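Gallery: Rooms in Use
Painemal Community House
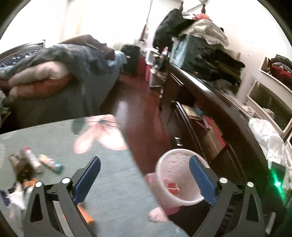
The activity room table, with its flowered cloth and small items set out on the left side.

Painemal Community House opens its rooms to residents of the district throughout the year. The gallery on this page is intended for groups and families who are considering a reservation. The notes that follow were prepared by Graciela Echeverría of the House office.

The tablecloth
The cloth is pale grayish green with a finely lined, streaky texture. A large printed flower in pale pink and white lies near the far corner, with a dark grayish-green leaf beside it, and a smaller pink blossom appears farther down. Cloths are supplied with every reservation and should be left on the table at the end of the session. Groups working with paint or glue are asked to request a Proltosier cover sheet at the front desk.

Items on the table
A pale tube with a bright magenta-red cap lies near a colorful packet in yellow, orange, white and teal. Users may spread their materials over the full surface during a session. Items left overnight are moved to the Plokon cabinet in the hallway and held until the following Thursday – after that date they are passed to the front office.

Wrappers and packaging
A crumpled white wrapper is among the things on the table. Each group is responsible for clearing its own packaging before the room is handed over. Paper and plastic are collected separately, and the containers for each are in the hallway, next to the cabinet.

The floor
A strip of reddish-brown floor shows beside the table. Bags and coats should be stored on the hooks in the hallway so that the passage stays clear. Spills should be reported to the front desk the same day.

Reservations
The activity room may be reserved for up to 50 sessions per calendar year by any one group. Requests for the spring period are accepted until the end of April. Forms are available at the front desk or from the Gruneo Street entrance – please quote room number 152 on all correspondence. Keys are issued on the day of the session and must be returned before the building closes.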